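Zikodach Finger Guard & Workspace Marking Kit

Home » Gripper Accessories » Good Practice » ZK-124

Most pinched fingers happen at desks, well away from the factory floor, during a sentence that begins "I'll just." The Zikodach kit is for people who run small two-finger grippers on office furniture and would like to keep typing with both hands.

You get 12 adhesive floor-and-desk markers, a laminated rule card, a lockout tag on a lanyard, and a pad of 300 check sheets, which should last until someone uses them for lunch orders.

The rule card, written by Anselmo Cabello of Pindon, is short on purpose:

Mark the reach of the gripper before you power it up.
Keep the gap between the fingers clear of anything you plan to keep.
Cover or mark cable holes in the work surface. Small parts love them.
Shelves and risers count as obstacles, and so does whatever is on top of them.
Tag out before changing fingers. Yes, even for one screw. 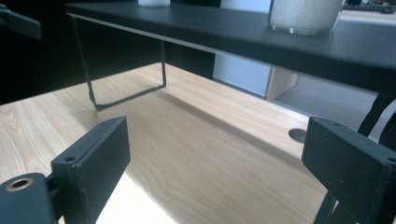
Gripper fingers over a desktop, with a grommet hole near the right finger and a monitor riser behind.

Markers peel off sealed wood, laminate and painted steel. They do not peel off Pacheco soft-touch mats, as we learned from a very polite letter.

The kit supports your own risk assessment and does not replace it. Sticking a marker on a desk does not make anything compliant, whatever your manager was told at the trade show.

Item no.: ZK-124
Sheet revision: 2019-04-19
In stock: 1,124
Refill pads: sold separately
Also fits: Grultberg tag stations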